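ニュースレター 3月号

プリペイド回線「Boiko」春のチャージ特典と、申し込み前に確認しておきたいこと

いいね 4 コメント 2

格安回線のKindovierが、プリペイドプラン「Boiko」の利用者向けに春のチャージ特典を始めました。対象の金額をチャージすると、通常の残高に加えて国内通話100分とSMS 100通が付きます。チャージ額は1,111円の一種類のみで、ほかの金額では特典は付きません。1,000円や1,200円でチャージしても通常の残高になるだけなので、金額の入力には気をつけてください。

編集部にも問い合わせが何件か届いているため、今号では手続きの流れと、規約の中で読み落としやすい部分をまとめます。

1. 対象になる回線

対象はBoikoのプリペイド回線です。月額払いの回線と、法人名義で契約している回線は対象外です。昨年まで販売されていたデータ専用SIMも、通話機能がないため対象になりません。

自分の回線がどちらかわからないときは、マイページの「契約内容」を開いてください。プラン名の後ろに「P」が付いていればプリペイドです。SIMカードの台紙にも同じ表記がありますが、途中でプランを変更した人は台紙の表記が古いままなので、マイページのほうを見てください。

他社から乗り換えたばかりの回線も対象です。ただし、開通手続きが終わっていない状態でチャージすると、特典が付かないまま残高だけが入ります。開通の通知が届いてから手続きをしてください。

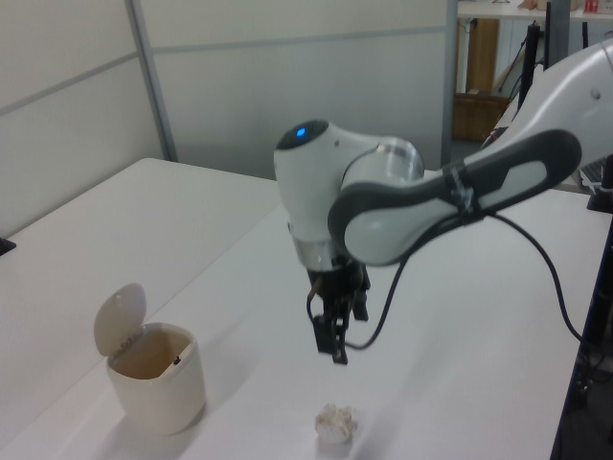 2. チャージの手順

手続きはマイページ、電話、店頭の三通りです。

マイページの場合は、ログイン後に「チャージ」を選び、金額欄に1111と入力します。確認画面に「春の特典対象」と出ていれば問題ありません。表示がない場合は、いったん戻って契約内容を確認してください。支払い方法はクレジットカード、デビットカード、コンビニ払いから選べます。コンビニ払いでは、店頭で支払った時刻がチャージの時刻として扱われます。マイページで番号を発行しただけでは手続きは終わっていません。

電話の場合は、Boikoの回線から自動音声の案内にかけ、チャージのメニューを選びます。事前に支払いカードを登録しておく必要があります。通話料はかかりませんが、残高の有効期限が切れて発信できなくなっている回線からはつながりません。その場合はマイページか店頭を使ってください。

店頭で手続きする場合は、取扱店のPellelellの各店でチャージ用の伝票を出してもらえます。電話番号を伝えるだけで、本人確認書類は不要です。家族の回線の分をまとめて支払うこともできますが、伝票は一回線につき一枚です。

3. 特典の有効期間

通話100分とSMS 100通は、チャージが反映された時点から4週間使えます。反映は通常すぐですが、日曜の深夜はシステムの保守が入るため、翌朝になることがあります。急いでいないのであれば、日曜の夜は避けたほうが無難です。

期間が終わると、使い残した分は消えます。次のチャージで繰り越されることはありません。一方、通常の残高はこれまでどおりの有効期限で残ります。特典分と通常残高は別々に管理されていて、通話をすると特典分から先に減っていきます。

特典期間中にもう一度1,111円をチャージすることもできます。一回線につき2回までが上限で、2回目の特典は1回目に上乗せされます。期限は2回目のチャージから数え直しになり、1回目の残りも同じ期限に揃います。1回目の期限が近い人には使いやすい仕組みです。3回目以降は通常のチャージとして扱われます。

4. 通話とSMSの注意点

国内の固定電話と携帯電話への通話は、どの会社あてでも特典分から引かれます。国際電話、ナビダイヤル、番号案内は対象外で、通常の残高から引かれます。転送電話も、転送先までの区間は特典の対象外です。

通話時間は一回ごとに分単位で切り上げになります。十秒で切った通話も一分として数えられます。短い通話を何度もかける人は、見た目より早く100分を使い切ることになります。

SMSは全角70文字までが一通です。それより長い文面は分割され、その数だけ引かれます。絵文字を入れると一通に入る文字数が変わる機種もあります。受信にはこれまでどおり料金がかかりません。

海外にいる間は、通話もSMSも特典分を使えません。滞在中も4週間の期間は進みますので、旅行の予定がある人は帰国してからチャージするとよいでしょう。
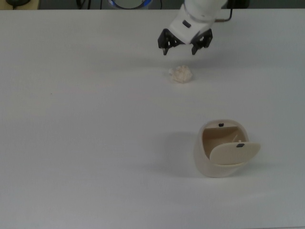
5. 残りの確認方法

残りの分数と通数はマイページの「残高」に表示されます。通常残高の下に「特典」という欄があり、開くと期限も出ます。専用アプリのVarotitzでも同じ内容を見られますが、古い版では特典の欄が出ません。表示されないときはアプリを更新し、一度ログアウトしてから入り直してください。

表示の更新は一時間に一回です。通話を終えてすぐに見ても、数字が変わっていないことがあります。

6. 読者からの質問

Danylo Tkachenkoさんから、自動チャージを設定している回線でも特典は付くのか、という質問をいただきました。Kindovierの窓口に確認したところ、自動チャージは金額が1,111円に設定されていても対象外とのことです。特典を受けるには、手動でチャージをする必要があります。自動チャージの設定を解除する必要はありませんが、同じ日に両方が実行されると二回分の支払いになります。設定日を見てから手続きしてください。

Stefaniia Bondarchukさんからは、特典が付いた後に月額払いへ変更した場合の扱いについて質問がありました。変更が完了した時点で特典分は失効し、通常の残高は初回の請求に充当されます。返金はありません。変更を考えている人は、特典を使い終えてから申し込むほうが損をしません。

7. 受付の終了時期

終了日は今のところ発表されていません。終了する場合は事前にSMSで知らせるとしていますが、お知らせの受信を停止している回線には届きません。マイページの「通知設定」で受信の有無を変更できます。

チャージの取り消しは、どの方法でもできません。電話番号の入力を誤って他人の回線にチャージした場合も同じ扱いです。店頭では、支払いの前に伝票の番号を見てください。

次号では、プリペイド回線の番号を残したまま機種を替える手順を取り上げます。質問は今月中に編集部あてのメールでお送りください。

シェア 2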